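Aug 4, 2025

Thread on teaching a robot to put sticks in a basket. We finished the recording part in January and I've been asked about it enough times that I'd like one place to point to.

The job is simple to say. Sticks on a table, basket on the same table, get the sticks into the basket. We don't write code that says how to do it. A person does it, many times, with a gripper in each hand, and the recordings go into training.

The gripper is a hand-held version of what goes on the end of the arm. You squeeze, the fingers close. There's a camera on it, so what gets recorded is the view from the hand. No robot has to be in the room while you do this.

We tried the other way first. Dario Monti set up remote control at the Pretcombe shop, so you moved a pair of leader arms and the real arms copied you. It works. It was slow for thin objects. You can't feel when the fingers have met, so people squeezed too late or knocked the pile over.

Same task, same person, remote control: 18 usable recordings in a day. With the hand-held grippers: 182. I would have guessed a smaller gap. Remote control did give us cleaner arm motion, and we kept those recordings in the set.

Total for the sticks task is 1383 recordings after throwing out the bad ones. Recorded by 8 people in homes in Misville and Taltport, mostly in kitchens, on whatever table was there.

What counts as bad: the hand moved faster than the tracking could follow, the fingers were already closed when the recording started, or the person used a bare fingertip to help. That last one happened a lot in the first week. You see a stick rolling and your finger goes out by itself.

Thin sticks are a good test and an annoying one. They cross over each other, so pulling one moves three. You have to pick one with a free end and come at it from a direction the fingers can get to. People do that without thinking. The recordings have to contain it, or the robot goes straight for the middle of the pile.

Carmela Valentini wrote the instruction sheet. Version one was four pages and people did the task like they were defusing something. Version two was one page and said: work at the speed you'd set a table. Recordings got better right away.

She also took out the line asking people to clear the room first. I argued for keeping it. Looking at the results, she was right. The robot is supposed to work in kitchens, and kitchens have kettles and drawer units in them.

Patterned tablecloths were the other argument. A printed cloth makes it harder to pick out a thin stick by eye, and I wanted plain ones. We ended up leaving the cloths alone too. The policy trained only on our plain shop table did badly the first time it saw flowers.

Two hands or one? We recorded with two. For this task one hand would do, most of the time. The second is useful for keeping the basket from sliding, or for taking a stick when the first hand has it at a bad angle. If you only ever show one hand, the robot's other arm just hangs there.

Practical things, in case you're doing this yourself. Rest your wrists every ten minutes, the grippers get heavy. Wipe the lens before each set. Don't stand with your back to the window for one half of the recordings and facing it for the other half unless you meant to.

Also, mix up where the basket goes. Fulvio Farina noticed that one person had put it in the same spot for an entire afternoon. Every recording was fine by itself. Together they taught the robot that baskets live in the back left corner of the table.

Dropped sticks: keep them in. If you drop one and pick it up again, that's a useful recording. We deleted those early on and then had to go back and record more drops. Don't drop on purpose though. It looks different and the robot picks up on it.

Where it stands now: the arm on our Gatti bench gets most single sticks in. It's poor at bundles and poor at the last stick when that one is lying flat against the basket. We're recording more of the flat ones this month, same grippers.

Two views from the grippers, from one of the kitchens: 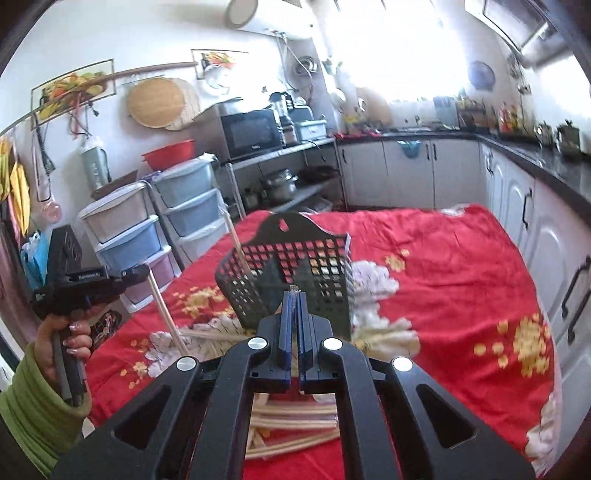
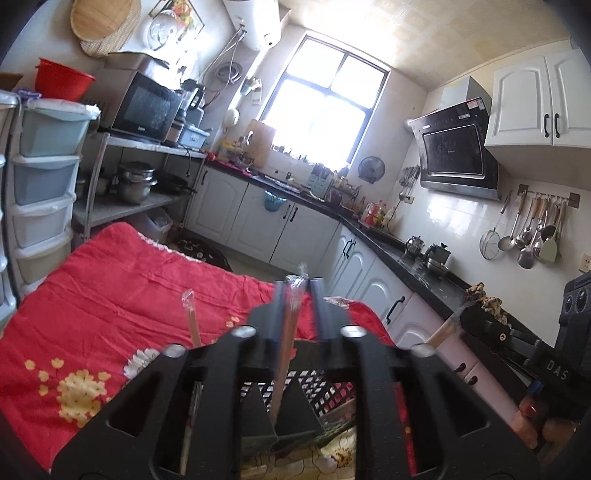 Sticks, black basket and red flowered cloth, in both shots.

A few people asked if the recordings will be public. Not decided. They're made in people's homes and we'd have to go back to each household and ask. Carmela is drafting that letter.

Someone also asked if you need engineering experience to do the recording. No. The fastest person we had cuts hair for a living. Questions below, I'll get to them tonight.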